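Chapter 14
Unit Data and Load Order in Strategy Game Mods

A mod for a strategy game seldom replaces the program itself. It supplies files that the engine reads in place of, or in addition to, its own. This chapter covers how those files are found, in what order they are applied, and what happens when two of them define the same unit.
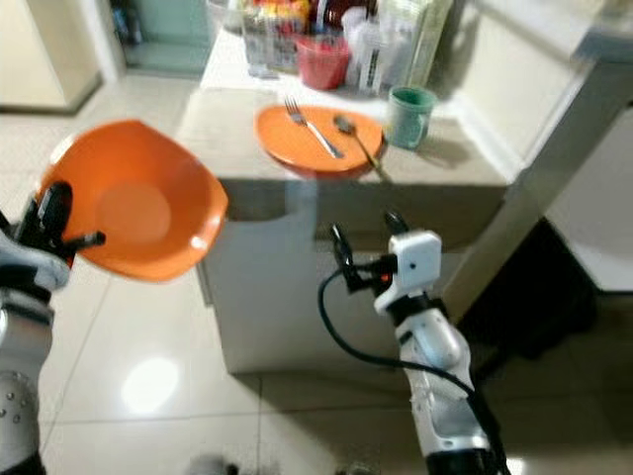
Figure 14.1. A gripper holding an orange plate by its rim.

The examples use Zodstead, a small skirmish mod with 212 unit records. Each record has a key, a parent and a list of fields. A field left blank takes its value from the parent. A field set to zero does not, and confusing the two is a common source of units that cannot move or fire.

Records are merged in load order. The base game is read first, then each mod in the sequence given by the launcher. When a key occurs twice, the later record wins — but only for the fields it sets.
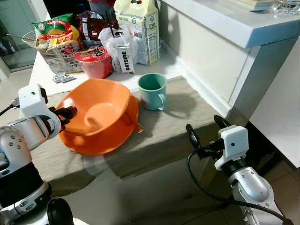 14.1 Reading the merge log

The Predevel editor writes a log each time the data is merged. For Zodstead with the Irkeck map pack enabled, the log runs to 786 lines, of which 553 are plain additions. The remaining lines record overrides and should be read in full before any balance work begins.

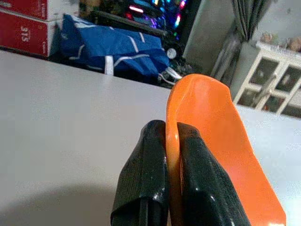 Figure 14.2. Two black gripper fingers closed on the edge of an orange plastic object.

An override line lists the key, the field, the old value and the new value. If the old value is missing, the parent was loaded after the child. Move the parent file up the list and merge again.
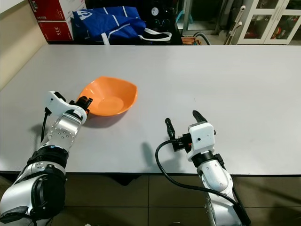
Circular parents are a separate case. The editor stops at the first one it meets and reports only that key, so the merge may have to be repeated several times before the log is complete. Section 14.2 gives a procedure for tracing such chains by hand.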